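About Zostance

Small shop, upstairs workroom, mail order out the back door. Started by Smaranda Pîrvu in Bedurmont, still run by her.

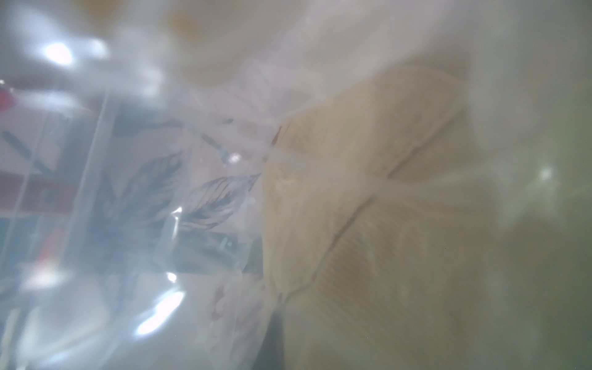 How we got going

Smaranda was fixing coats for neighbors. Then curtains. Then somebody's whole theater wardrobe, and the dining table was gone for good. She took the lease on the old Drikton shoe store one March and moved in with 2 machines and a kettle. The kettle is still here.

What we do

Repairs and alterations, mostly. Hems, zippers, linings, moth holes, pockets that gave up. Wool coats are our favorite - bring us the ugly ones. We also make a short run of blankets and cushion covers every winter, sold in the shop and by mail. Last year that came to 630 orders, which was alot for a place this size.

No wedding dresses, sorry. No leather either. For leather try Vilela on the corner, tell them we sent you.

How it works

Drop it off or mail it in. We look, we call with a price, you say yes or no. Most jobs take 10 days. Coats longer in the fall, when everyone remembers theirs at once. If it isn't worth fixing we'll say so and you can have it back, no charge for looking.

Please wash things first. Please empty the pockets.

Classes

Beginner mending, evenings, downstairs at the long table. Bring something with a hole in it. Thread and needles are here, tea too. Kids welcome with a grown-up. New dates go up on the door and on the Classes page, usually in that order.

Finding us

Next to the bakery, green door, bell sticks so push hard. Open from 10 in the morning, closed for lunch when we remeber to have it. Parking behind the building - 2 spaces, good luck.

Questions? Call the shop or use the contact form. Calling is faster.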